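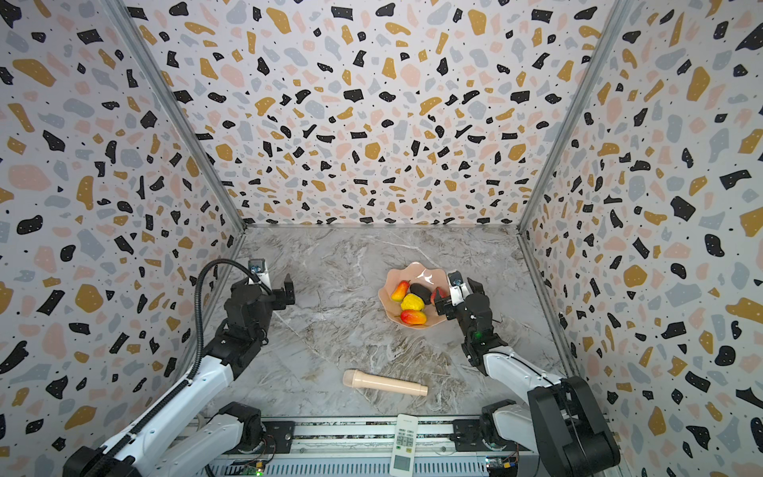
Terrazzo-patterned panels and a gray marble-look floor.

Section 4. Setting Up a Shared Meal Sign-Up in Rustivau

Welcome back! If you have made it this far, your group already has its page up and at least two people can log in, so the hard part is behind you. In this section we'll set up a sign-up sheet for a big cooked meal, the sort you put on for a march, a strike line, a tenants' meeting, or a weekend gathering where people are coming in from out of town and will be hungry when they get there.

Rustivau was first put together for the Stamatopoulos Street free kitchen, and some of the words on the screens still come from there. "Pot" means a dish or a batch of food. "Hands" means people who have offered to help. You can rename both under Words in the Settings menu, though plenty of groups get fond of them and leave them alone.

Before you start

Have these close by: the day and serving time, the address where the cooking will happen (often a different place from where you'll serve), and a rough menu. It's fine if the menu changes later. It nearly always does, usually the minute somebody turns up with nine boxes of donated squash.

Creating the meal

1. Log in and choose Meals from the left side of the screen, then New Meal.

2. Give the meal a name your neighbors would recognize. "July potluck and march" is a good name. "Event 2" will only confuse everyone by the second week.

3. Enter the serving time first, then the cooking time. Rustivau fills in a start time for the kitchen that is 4 hours ahead of serving. Change it if you're making beans from dry or if your stove is a slow one.

4. Under Expected Eaters, type your best guess. The sheet works with anything up to 1,117 plates. For bigger gatherings, make two meals and link them with the Join button, and the shopping list will be added together for you.

5. Add your pots one at a time. Each pot has a box for ingredients and a row of check marks for vegan, gluten, nuts, and soy. Please do fill these in, even for plain rice! Somebody standing in line with an allergy shouldn't have to track down the cook.

6. Press Save Draft. Nothing has gone out to your list yet, so take a breath and read it over.

Note: If Save Draft stays gray, one of the pots has no name. Scroll up and look for the little orange mark.

Asking for hands

7. Open the meal again and choose Ask for Hands. You'll see four ready-made jobs: chopping, cooking, hauling, and washing up. Add your own with the plus sign.

8. Set how many people you want for each job. A single shift can hold up to 12 names, after which the page offers a waiting list. We'd gently suggest asking for more dishwashers than you think you need, and putting that job near the top where it gets seen before people's eyes wander off to the chopping.

9. Choose who can see the names. "Only Hands" shows first names to others on the same shift. "Only Keyholders" shows them to the people who run the page. "Everyone" shows them to anybody with the link.

Caution: Talk step 9 over with your group before you publish, especially when the meal goes along with a protest. Some people are happy to be listed and some have good reasons not to be. Changing the setting later will hide the names on the page, but it can't pull back a copy somebody has already printed or saved.

10. Press Publish. Rustivau makes a short link you can text, put on a flyer, or read out at a meeting.

Sending reminders

11. Turn on Reminders if you'd like a message to go out the evening before. The text may be as long as 586 characters, and anything past that is cut from the end, so put the address first and the thank-yous last.

12. If your group uses Jitetti for its phone tree, open Settings, choose Connections, and paste in your Jitetti code. Reminders will then go out as calls for the people who asked for calls.

Note: Groups that moved over from Fakus will find their old contact lists under Imported. Those people get no reminders until each of them has said yes again. It's a bit of a chore, we know, but a short friendly note usually brings most of them back within a few days.

After the meal

13. Choose Close Meal. This keeps the menu and the shopping list and erases the phone numbers. If you want the same crew next month, ask them to tick Keep Me before you close.

14. To use the menu again, open the closed meal and choose Copy as New. The date will be blank and the shifts will be empty.

Section last revised May 14, 2019. Continue to Section 5, Lending Out Pots and Folding Tables.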